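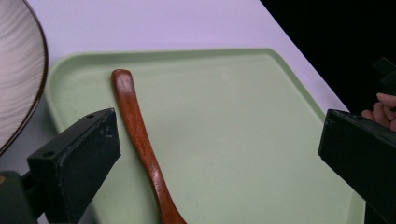 Checking time alignment before you train anything

Most advice on learning from demonstrations starts with the model. I'd start with the clock. If the gripper opening you logged and the picture you logged with it don't belong to the same moment, the policy will learn to close its fingers early or late, and you will spend a fortnight blaming the network. I have done this. I've also read a fair number of project pages claiming that a big enough model soaks up timing errors by itself, and I have yet to see one that shows the test.

What follows is the check I run on every batch of hand-held gripper recordings before it goes near training. It needs a day at most the first time and a few minutes after that. You need Python, something that reads your recordings into arrays, and a way of plotting two lines on one graph. I use Molero for the reading because our files are already in its format. Any loader will do.

Step 1. Find out what your timestamps mean

Open the recorder's source and look for the line where the timestamp is written. There are usually two candidates: the moment the sensor took its reading, and the moment the computer got round to receiving it. Documentation tends to say "timestamp" and leave it there.

Camera drivers are the worst for this. A frame is exposed, read out, compressed, sent down a cable, put in a queue and picked up, and many drivers stamp it at the end of all that. The encoder for the finger width has a much shorter journey. So both streams can look perfectly tidy, each with even spacing, and still be offset from one another.

Write down which kind you have for each stream. If you can't tell, write that down too, and assume arrival time.

Step 2. Look at the spacing before the offset

For each stream, subtract each timestamp from the next one and plot the result. Don't take the mean. A mean hides precisely what you're after.

A healthy stream gives you a flat band. Single spikes are dropped or late frames. A spike followed straight away by a very short gap usually means the frames queued up and were then read in a burst, so the pictures are all there but the times on them are wrong. Any recording with one of those goes in a separate list.

In our August batch, 114 recordings out of 2,000 had bursts of that kind. The recorder's own health report had passed every one of them, as it only compared the number of frames with the length of the recording.

Step 3. Get the same motion from both streams

You need one event that shows up in the camera and in the encoder. Opening and closing the fingers is the obvious choice. At the start of each session, have the operator open and close the gripper several times at uneven intervals, with nothing between the fingers. Uneven matters: if you squeeze in a steady rhythm, the alignment will match just as nicely one whole squeeze out.

From the pictures, measure the gap between the two fingers. You don't need a learned detector. With a camera fixed to the gripper, the fingers always travel along the same paths in the image, so take a narrow strip across those paths and find the inner edge of each finger along it. Dark fingers over a pale work surface make this easy. Over a dark one you may want a marker on each finger.

You will have the gap in pixels from one side and in millimetres from the other. Leave the units alone. Subtract the mean from each and divide by its spread.

Step 4. Estimate the offset

Resample both signals onto one even time grid at 200 samples a second. Linear interpolation is fine. Then slide one against the other, work out the correlation at each shift, and take the shift with the highest score. Fit a small parabola through the peak and its two neighbours if you want something finer than the grid.

Now plot the two signals on top of each other with the shift applied, and look at them. Please don't skip this because the score is high. I've had excellent scores from a strip that was following a shadow.

Step 5. Do it again at the end

One offset at the start tells you nothing about drift. Ask for a second set of squeezes at the end of the session and repeat step 4. If the two offsets agree to within your frame spacing, apply one constant correction and move on. If they don't, the clocks run at different rates, or something got warm and slowed down, and you need to fix the recorder. You can stretch one stream to fit the other, and people do, but that assumes the drift was steady all the way through. Two points can't tell you whether it was.

Gudrun Stüber, who maintains our recorder, disagrees with me on this and corrects drift with a straight line in Heitmann, our export tool. Her corrected sets train well enough on picking up large things. I'd want to see the same result on thin handles lying flat, where closing a moment too soon means shoving the thing along, before I trusted it.

Step 6. Make the check fail loudly

Put the whole thing in a script which refuses to export a recording if any of these holds:

- the spacing plot contains a burst
- the correlation peak is weak, or there are two of similar height
- the start and end offsets differ by more than one frame
- the squeezes are missing

Don't let it "repair" anything by default. A repaired file looks exactly like a good one six weeks later – put the correction in its own field and keep the raw times beside it.

What this won't tell you

It aligns the fingers with the camera and nothing else. If your pose comes from a separate tracker, that needs its own check, and squeezing won't help. Rotate the gripper briskly by hand and compare the turning speed from the tracker with the turning speed from the image or the inertial sensor. The method is otherwise the same.

It also says nothing about delay on the robot at run time. Your training data can be lined up beautifully and the arm can still act on an old picture. Measure that one separately, on the machine you'll deploy on, with all the logging switched on that you intend to leave on.

I'd be glad to hear from anyone who has trained the same policy with and without the correction and published both results. So far all I've been sent is success videos.

Related

Reading Molero files without loading every frame
Why I stopped trusting the Zurolham smoothing filter
Alteo planner: what the collision margin setting changes
Measuring run-time delay with a lamp and a spare pin
Naming recordings so you can find them again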